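Table service automation at Jumelwood

From the site wiki, Workplace section. Needs a second pass. Last edited 21 July 2026.

Table service automation at Jumelwood is the set of changes made to the dining and dish areas of the Jumelwood conference hotel after its owner, Folitz, decided to move part of the table setting and clearing work to machines. It covers two things that often get mixed up – the arms that set and clear tables, and the scheduling software (Kudier) that decides who goes where and when. Most of the complaints are about the second one.

Background

Jumelwood has two dining rooms and a banquet floor. Up to 616 covers on a full conference day. Before the change, table work was done by a crew of servers and bussers on split shifts, early breakfast then a gap then dinner. Turnover was high. The split shift was the reason most people gave when they left.

Folitz first looked at automating the dish room only. A conveyor and sorting line went in, supplied by Jireš, and it did well enough that the company asked for a second project on the dining side. Khalil Chidiac, operations manager at the time, wrote the original plan. It was four pages and did not mention staffing at all, a point brought up at nearly every meeting after.

The work itself

Setting a table is a lot of small moves. Mat down square to the edge, plate on the mat, cutlery, glass, napkin. A trained server does a four-top fast and without looking much. Clearing is worse for a machine, because nothing is where it was put. Plates get pushed, stacked, left with a fork under them.

Plates were the first item taught. The hand movements came from people using hand-held grippers, two padded fingers on a handle, doing the same pick and place over and over on a practice table. Servers did most of this, at their normal hourly rate. Lizeth Quispe, a banquet server for nine years, recorded 1,625 runs, more than anyone else on the crew.

She also wrote the notes that the trainers still use. Take the rim, don't pinch the middle. Come in low. Woven mats will drag if you slide the plate, so lift first. Patterned mats were kept in the practice sets on purpose, since the dining rooms use several kinds and nobody wanted to buy new ones.
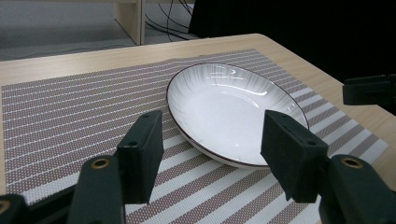 Recording sessions ran two hours with a break at the halfway mark. Wrists get sore otherwise. An early version of the schedule had four-hour blocks and was dropped after a week, Angharad Foulkes (floor supervisor) having refused to staff it. Her email on this is in the project folder and is worth reading.

Shallow plates gave more trouble then deep ones. The rim sits low, there is not much room for a finger to get under it, and if the grip is a little off the plate tips. Bowls were easier. Glasses were left to people and still are.

Changes to jobs

No one was laid off in the first year, under a written agreement between Folitz and the crew. Open positions were not all filled, though, so the crew got smaller anyway. This is the main thing people disagree on. Management counts it as no job losses. Several servers count it as losses done slowly.

New roles:

Table lead – watches a section during setup, fixes what the arms get wrong, signs off the room. Paid above server rate.

Recorder – does the gripper sessions. Not a full-time job, rotates through whoever has signed up.

Line tech – dish room side, looks after the Jireš line. Needs a short course.

Split shifts ended for most of the crew in May. Overnight setup is done by the arms with one table lead in the building, so breakfast staff come in later. People with kids at school liked this. People who used the gap for a second job did not, and a few left over it.

Tips are a sore spot. Recorders and overnight leads were outside the tip pool at first. After a dispute they were given a flat amount per shift in place of it. Nilton Flores, who handled the talks for the servers, has called the amount too low and it is due to be looked at again.

Scheduling software

Kudier was brought in with the arms but would have worked without them. It builds the rota from bookings and moves people between rooms during a shift. In the first month it moved servers mid-service, sometimes in the middle of a course. Guests noticed. A rule was added so that no one is moved once their section is seated.

The software logged a total of 243 manual overrides in that month, most of them by Foulkes. Overrides were later made visible to the whole crew, which helped. Before that staff had no way to tell if a change came from the system or from a person.

Skills and training

Kanchan Sisodia, who runs training, split the old one-week induction into two parts. New hires still learn to set and clear by hand, full tables, before they go near the equipment. Some in management wanted to cut this. Her argument was that a table lead can't spot a bad setting if they have never done a good one, and that the arms do stop sometimes and the room has to be ready regardless.

Older servers have been faster at the lead job than expected. They see a crooked mat from the door. Newer staff tend to check the tablet first and the table second.

Criticism

Main points raised by staff, in no real order:

Recording pay. A server is paid for the hours of a session, but the recordings go on being used after. Some want a payment tied to that. Folitz has not agreed.

Isolation. One lead alone overnight on the banquet floor. A radio check with the front desk was added, every hour.

Pace. Rooms now get turned around faster, and the extra time went to more bookings, not easier shifts. Carrying food, pouring, and talking to guests are all still done by people and there is more of it per person than before.

Noise, early on. Mostly fixed with new wheels on the carts.

Current status

The arms set the main dining room and part of the banquet floor. The small dining room is done by hand, by choice of the crew there. Clearing is on trial for plates only. Cutlery is planned, no date given. The agreement on layoffs is up for renewal and talks are still open.

See also: Dish room line (Jireš); Shift patterns; Tip pool rules; Table lead checklist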